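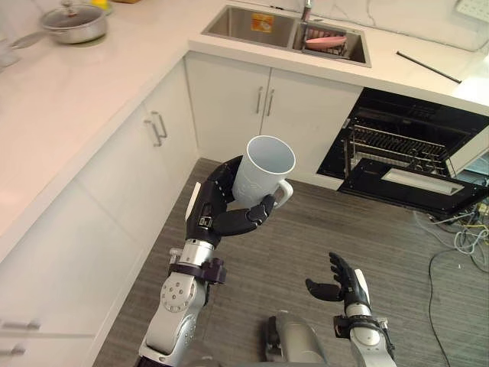 I bought the Brindala box in August, when I was at my most frazzled and would have bought pretty much anything with the word "slow" on the lid. It's a deck of 100 cards with a little wooden stand, a sand timer and a paperback guide, and the idea is that you pull one card a day and do whatever small ritual is printed on it. Some are for mornings, some for the end of work, some for the ten minutes before bed when most of us are lying there scrolling. You don't need crystals or a special cushion. The first card I pulled was called First Cup, and a white mug as plain as they come, straight sides, curved handle, a bit of faint embossing on the outside, is all the equipment it calls for. You hold it, you look into it, you drink what's in it, and you leave your phone in another room. I rolled my eyes so hard! And then I did it again the next day.

Filed under: Reviews > Mind & Home > Everyday Calm

So, a bit of background on why I'm fussy about this stuff. I've tried three habit apps, a gratitude journal (two weeks), a different gratitude journal (four days) and a sunrise yoga thing that I'd rather not discuss. My trouble is always the same one. I start strong, I miss a day, the app sends me a sad little message about my streak, and I delete it out of spite. What I liked about the Brindala deck right away is that it has no idea whether I used it yesterday. It's cards in a box. It can't be disappointed in me.

The cards were written by Vicente Pereyra, who also wrote the guide, and he has a nice dry way of putting things. One of my favorites just says "Open a window. Stand near it until you're bored, then stand there a little longer." Another has you fold one piece of laundry as if you were wrapping a present. There's one about walking to the mailbox without any plan for what you'll do when you get back, and I've done that one so many times that the corner is starting to curl.

The cards come in five colors. Yellow is morning, green is outdoors, blue is for the end of the workday, a sort of rust red is for other people (calling someone, cooking for someone, writing an actual note) and gray is bedtime. You can shuffle the whole lot or just pull from one color. I started out shuffling everything together like the guide suggests, but I kept getting bedtime cards at 7 a.m. and it made me grumpy. Now I keep the colors in separate piles with hair elastics around them and it's much better. Why doesn't the box come with dividers? It's not a cheap box. A few bits of cardboard wouldn't kill them.

About the guide. It's 169 pages and I'd say I've read maybe half, out of order, mostly in the bath. The front section on why small repeated actions settle people down is good, and short enough that you won't nod off. The middle has longer versions of some of the cards, which I found handy for the ones that are a bit cryptic. ("Say goodbye to the room" made no sense to me until I read the two pages on it. You switch off the lamps one by one at the end of the evening and take your time over it. Lovely!) The last part is all about designing your own rituals, with worksheets, and that's where he lost me. I came here to get away from worksheets.

The timer needs its own paragraph, because I had a bit of a saga with it. It's a glass sand timer made by a company called Zida, and it's supposed to run for five minutes. Mine got stuck. Every single time, at the same spot, a little hill of sand would sit there on the top side until I flicked the glass with my fingernail, which is about as calming as you'd imagine. I emailed the shop and a very patient man named Kwaku Dramani wrote back the same afternoon and mailed me a new one with no fuss and no forms. The second one runs fine. I've since read a few other people complaining about stuck sand, so if yours does it, don't sit there flicking it like I did. Just write to them.

The stand is fine. It holds a card upright and it doesn't tip over. Mine lives on the windowsill above my desk so that whatever I pulled is staring at me all day, and I do think that helps. On the days I left the card face down on the table I forgot about it by lunch.

Does any of it work, though? Well, my sister asked me that and I gave her a very long answer, so I'll try to do better here. I'm sleeping a bit more. I'm less snappy between five and seven in the evening, which has always been my bad patch. The blue cards are the ones doing the heavy lifting, I think. I work from home, and before this I'd close the laptop and be chopping onions ninety seconds later with my head still full of spreadsheets. Now there's a gap. Sometimes the gap is only washing my face with warm water and changing my shirt, but my evenings feel like they belong to me again. I did skip most of one week when we drove down to Insaurralde for a wedding, and I picked it straight back up when we got home, so for me that's close to a miracle.

A few grumbles before I go. The print on the gray cards is pale gray on slightly darker gray, and those are the ones you're meant to read in low light with tired eyes. Some of the cards repeat themselves, too. I found more than one that boiled down to "look out of the window," and I wouldn't have missed a handful of the tea ones either. The lid is also very tight. I've launched the whole deck across the kitchen floor once already.

If you want something cheaper, Mollthorpe does a smaller deck that I borrowed for a weekend. It's prettier, with painted birds on the backs, but the rituals run long and a lot of them want candles or oils or a bath you have an hour to sit in. I don't have an hour. Good for a vacation, maybe.

I'd give the Brindala box four out of five, and I'd buy it again for somebody who's busy and a little skeptical. Get it from a shop that answers its email. And if you pull the one about eating an orange with your eyes closed, put a towel down first.

Contact | Review policy | Newsletter | All text copyright of the author, please ask before reposting | Back to top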